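3章 布ものでつまみ比べをする

この章では、Kadura ハンドヘルドグリッパの左右ユニットを使って、衣類のつまみ比べを行います。2章の接続確認まで終わっていれば、もう始められます。硬い箱やコップから入りたくなる気持ちもわかりますが、ぜひ最初に布を触ってみてください。指の形の違いが手にそのまま伝わってきて、グリッパ選びがぐっと面白くなります!

対象機種:Kadura 左右ユニット(標準指/Aubert 薄型指)
記録ソフト:Mirine ビルド369以降
発行:Zudberg 技術資料室 改訂 09/06/2022

3.1 用意するもの

・左右ユニット 各1台
・標準指(黄色)と Aubert 薄型指
・記録ソフト Mirine を入れたパソコン
・衣類(畝のある布、厚手のデニム、ニットなど手触りの違うもの)
・滑り止めの手袋(お好みで)

衣類は新品でなくてかまいません。むしろ何度も洗って柔らかくなったズボンのほうが、指先の差がよく出ます。薄いTシャツだけで比べると、どの指でも同じような結果になって物足りないので、厚いものを必ず混ぜてください。

3.2 置き場所を整える

1 ベッドや大きめの机など、衣類を広げても端が垂れない台を選びます。
2 窓からの光が直接カメラに入る向きを避けます。魚眼レンズは思っている以上に広い範囲を拾うので、正面だけでなく左右も見ておきます。
3 つまむ衣類を手前に、まだ使わない衣類は畳んで奥か横に寄せます。
4 Mirine のプレビューを開き、両方の指先と衣類が同時に見えることを確かめます。

メモ
敷物の柄は消す必要がありません。格子柄の上なら、レンズによる線の曲がり方が一目でわかり、画面の端でどれくらい像がゆがむかをつかむのに役立ちます。無地の台しかないときは、2章の格子シートを敷いてください。

3.3 左ユニットで標準指を試す

まずは片手だけで始めましょう。標準指は先に向かって細くなり、内側の面に縦長の抜き穴があります。この抜き穴のおかげで指がわずかにしなり、布を挟んだときの当たりがやわらかくなります。

1 ユニット背面のラベルを見て、番号と「左」の文字を確認します。
2 Mirine の機器一覧で同じ番号を選び、「記録待ち」にします。
3 指を開いたまま、布の面に対してほぼ垂直に下ろします。
4 指先が布に触れたら、軽く押しつけながらゆっくり閉じます。
5 指の間に布の山ができたところで止め、そのまま3秒保ちます。
6 少しだけ持ち上げ、開いて戻します。
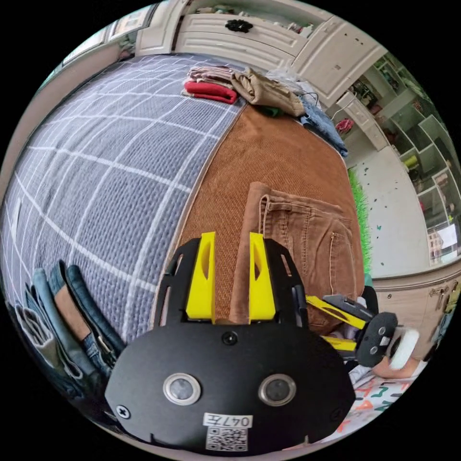

図1 左ユニット「047左」と標準指。茶色のコーデュロイをつまみ、指の間にひだが立った状態

手順5の布の山は、高ければよいというものではありません。高すぎる山は途中で折れやすく、持ち上げたときに片側へ逃げることがあります。低くてもまっすぐ立った山のほうが次の動作につなげやすく、記録を見返したときにも判断が楽です。

畝のある布では、畝と直角に閉じる場合と平行に閉じる場合の両方をやってみてください。同じズボンなのに別の布のように感じられることがあり、ここは開発中のテストでもいちばん盛り上がったところです。向きを変えたら、記録名の末尾に「直」「平」と付けておくと後で探しやすくなります。

注意
ポケットの鋲や金属ボタンを指で直接挟まないでください。指の内面に傷が付くと、それ以降の比較がそろわなくなります。

3.4 近づけ方をそろえる

比較で差が出やすいのは、つまむ瞬間より手前の動きです。指の性能を見ているつもりが、近づける角度の違いを見ていた、ということが起こります。次の順で動きをそろえましょう。

1 衣類の折り目や裾など、目印になる縁を一つ決めます。
2 その縁から手のひら一つ分ほど離れた位置で、いったん静止します。
3 Mirine の「開始点」を押し、縁へ向けてまっすぐ進めます。
4 指先が縁に触れたら、もう一度静止します。
5 「接触点」を押してから閉じます。

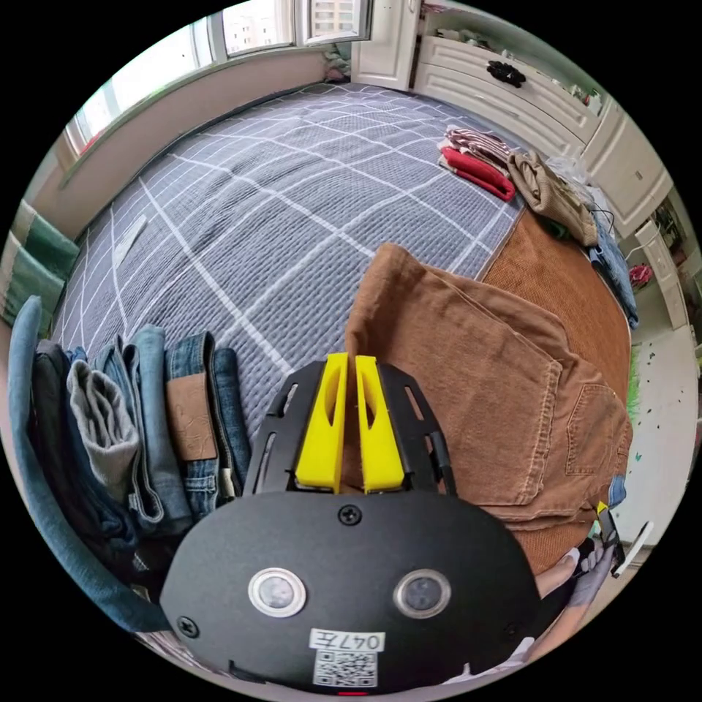

静止が長すぎると腕が疲れてきて、後半の記録ほど指先が下がります。一呼吸おけば十分です。脇を軽く締めて肘を体に寄せると、ずいぶん安定します。

縁の選び方にもこつがあります。折り返した脚の部分のように布が重なっているところは、指が一枚だけを拾うか、重なりごと拾うかで指の個性がはっきり出ます。標準指は重なりごと抱えるのが得意で、Aubert 薄型指は上の一枚を分けて拾うのが得意です。どちらが優れているかは作業しだいなので、記録には「成功・失敗」に加えて「何枚拾ったか」を書き残してください。

メモ
縦に並べて立てたジーンズも、慣れてきたらよい題材になります。隣の一本を倒さずに目的の一本をつまめるか、ぜひ挑戦してみてください。デニムは色の濃淡によってプレビューでの縁の見え方が変わるため、カメラの露出設定を比べるときにも使えます。

3.5 Aubert 薄型指に付け替える

1 Mirine で「記録停止」を選び、ユニットの電源を切ります。
2 指を全開にして、指台のねじをゆるめます。ねじは抜き取らず、指が動くところまでで止めます。
3 標準指を前方へ引き抜きます。
4 薄型指の刻印を外側に向けて差し込み、奥で止まるまで押します。
5 ねじを締め、電源を入れます。
6 空のまま2回開閉し、左右の指先がそろって閉じることを見ます。
7 Mirine の「指の種類」を Aubert に切り替えます。

手順7はうっかり忘れがちです。切り替えないまま記録すると、開き幅の値が標準指のものとして保存されます。気づいた時点で「あとから変更」を使えば直せますので、録り直さなくても大丈夫です。

付け替えたら、3.3と3.4を同じ衣類、同じ縁でくり返します。布は一度つまむと癖が付くので、合間に手のひらでならして形を戻してください。

注意
付け替えの途中で指台のすき間に糸くずが入っていたら、乾いた刷毛で払います。エアダスターは奥へ押し込むことがあるため使わないでください。

3.6 左右両手で試す

片手の感覚がつかめたら、いよいよ両手です! 布は片側を押さえるだけで扱いやすさが大きく変わります。片方のユニットで縁に触れ、もう片方で広げたり寄せたりする動きは、この機種で特に試していただきたい使い方です。

1 左右それぞれのラベルを確認し、Mirine の左枠と右枠に割り当てます。
2 「同期」を押し、両方の時刻表示がそろうのを待ちます。
3 手袋を使う場合はここで着け、引き金が最後まで戻ることを確かめます。
4 両方の指先をプレビューに入れてから、片方だけを衣類の縁に近づけます。
5 先の指が縁に触れたら、もう片方を動かします。
6 両方を開いて衣類から離し、「終了」を押します。 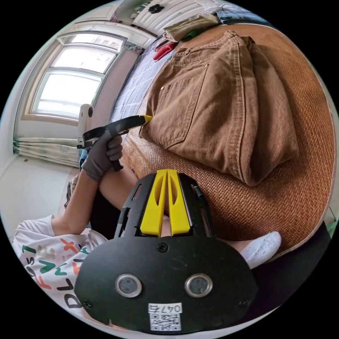

図2 右ユニット「047右」から見た両手作業。灰色の手袋の手で持ったもう一方の器具の黄色い先端が、茶色い衣類の縁に触れている

両手の記録では、片方のカメラにもう片方の腕や器具が大きく入り込みます。これは問題ありません。どちらの手が先に布へ届いたかを見比べる手がかりになるので、腕をよけようと無理な姿勢をとらず、自然に動かしてください。ただし、相手の器具がつまむ場所そのものを隠してしまうときは、立ち位置か座る向きを少し変えます。

編みの手袋は握りが安定する反面、指先の感覚が鈍り、引き金を強く引きすぎることがあります。手袋ありと手袋なしの記録は混ぜずに、別の組として保存しましょう。

注意
左右を取り違えたまま同期すると、画面上は正常に見えても動きが入れ替わって保存されます。記録前に片方だけ開閉し、対応する枠の数値が動くことを見てください。

3.7 結果を見比べる

1 Mirine の「比較」タブで、標準指と薄型指の記録を一つずつ選びます。
2 接触点をそろえて並べ、再生します。
3 布の山の立ち方、拾った枚数、離したあとの残り方を評価欄に書き込みます。
4 厚手の布、畝のある布、ニットの順に、同じ作業を3組行います。

数値の表だけで決めてしまう前に、並べた映像をゆっくり再生してみてください。閉じ切る直前に布が滑っているか、指がしなって追いついているか、表には出ない違いが見えてきます。気に入った組み合わせが見つかったら「お気に入り指」に登録しておくと、4章の引き出し操作でもそのまま呼び出せます。

うまくいかないとき

布の山ができない
 押しつけが弱い可能性があります。指先が布の下の台を軽く感じるところまで下ろしてから閉じてください。

片方の映像が遅れる
 同期をやり直します。直らない場合は、ケーブルをハブから外し、パソコン本体の端子に差し替えます。

布が指に残って離れない
 開く速さを一段上げるか、指先を少し寝かせてから開きます。毛足の長いニットでは、抜き穴に毛が絡んでいないかも見てください。

続きは「4章 引き出しと取っ手を試す」へ進んでください。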